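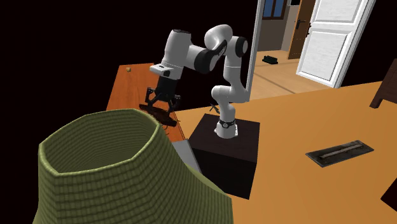 How I Oil a Wooden Table (Without Getting It Everywhere)

I've refinished more tables than my back would like, and oil is still my favorite finish for one that gets used every day. It's forgiving, it smells nice, and if you mess up a spot you can fix just that spot. The last one I did was a big old dining table I dragged home from a yard sale in June, and I took notes for once!

What you'll need

Sandpaper in 100 and 220 grit
A sanding block (a scrap of wood works fine)
Hardwax or Danish oil – I use a can of Korkance, the small size
4 lint-free rags, or an old T-shirt cut up
Thin gloves and an open window

Step 1. Clean it first

Wipe the top with warm water and a tiny drop of dish soap, then dry it and leave it overnight. I skipped this once and spent an entire evening sanding old gravy into the grain. Never again.

Step 2. Sand with the grain

Start with the 100 and keep your strokes long and even. Go easy at the edges, they round over fast. When the old finish is gone, switch to 220 and go over the whole thing again. Vacuum, then wipe with a barely damp rag.

Step 3. Put on the first coat

Pour a puddle the size of a pancake in the middle and spread it out thin. Thinner than you think. Let it sit for 15 minutes, then wipe off everything that hasn't soaked in. If you leave extra oil on there you'll get sticky patches (ask me about my coffee table).

Step 4. Wait, then do it again

I give it a full day between coats and do three in total. Rub it lightly with the 220 before the last one.

Be careful with the used rags! Oily rags can heat up and catch fire on their own, so lay them flat outside to dry before you toss them – don't ball them up in the trash.

Keep hot pans off the top for a week or so while the oil hardens.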